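July, kitchen counter sim, notebook continued
Started a little after 9 am, coffee in hand

Picking up where I left off before the long weekend. Dayana's question has been rattling around in my head the whole time: does the right hand let go too early because the grasp is poor, or because the policy gets confused about where the tray is? She thinks it's the tray. I was firmly on the grasp side and I may have to buy her lunch.

What I did this morning was take the Căpraru checkpoint (the one Vasilică trained, with the smoother wrist actions) and run 90 episodes on the marble counter layout, same instruction every time, seeds saved in the usual folder. Only the distractor placement and the small jitter on the arms change between episodes. I wanted to look hard at the stretch where the orange object is held over the tray, so I had the renderer dump stills from there and went through them one by one, which took much longer than I'd like to admit, but I do think it was worth it!

Left hand open, right hand closed on the orange object, tray underneath in both: 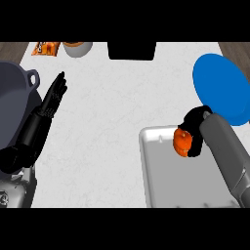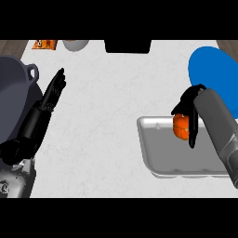 Counts and first thoughts

Of the 90 episodes, 71 ended with the object inside the tray rim and at rest. The old checkpoint got 69 on the same seeds, so please let's not celebrate two episodes, however nice the wrist looks now. Of the 19 misses, only four were slips during the lift. The rest were released over the rim or just outside it, so Dayana is very likely right and I owe her that lunch.

My guess is that the hand hides the corner of the tray it most needs to see, and the policy falls back on wherever the tray sat most often in training. I'd like to test that properly before I get fond of it. Ruxandra pointed out that I could mask out that patch of tray in the input on good episodes and see whether they go bad in the same direction. Lovely idea, and cheap too.

To do
Masking run, 30 episodes to begin with, same seeds as the first 30 above.
Ask Vasilică whether the Căpraru data shifted the tray at all or only rotated it. I have a bad feeling about this one.
Log release height along with release position. I keep forgetting and then wishing I had it.
Tell Brândușa the success check still counts an object leaning on the rim as a pass if it stops moving. I corrected two by hand today (already taken out of the 71).

Masking job queued at 4:40 pm, will read it with fresh eyes tomorrow.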